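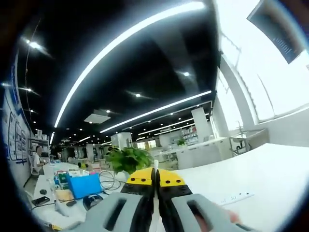
The plant and the blue folder, both on the desk.

June
By Ayana Negash

Benjamín Garrido has looked after the shared office at Zincombe for almost 9 years, and he will happily tell you about every desk in it. We talked over coffee by the windows, where the light is lovely in the morning, and he kept getting up to show me things.

"The plant came first," he said, meaning the leafy one in the round white pot. "I carried it over from our old place on my lap, on the bus -- two changes! It was four leaves and a stick back then."

He is less proud of the cables, which loop over the desk in big circles. "I coil them, I go to lunch, and somebody needs one. So now I let them be until evening."

The big white table is another matter. Benjamín likes it kept clear, apart from the power strip, so that anyone can sit down and spread out. The supplies get crowded together by the blue folder instead, papers and little cartons and all.

"People say, Benjamín, buy a cabinet," he told me, laughing. "But then they'd have to open a door, and they won't. I know them."

He's thinking of a second plant for the far end, once he finds a pot he likes.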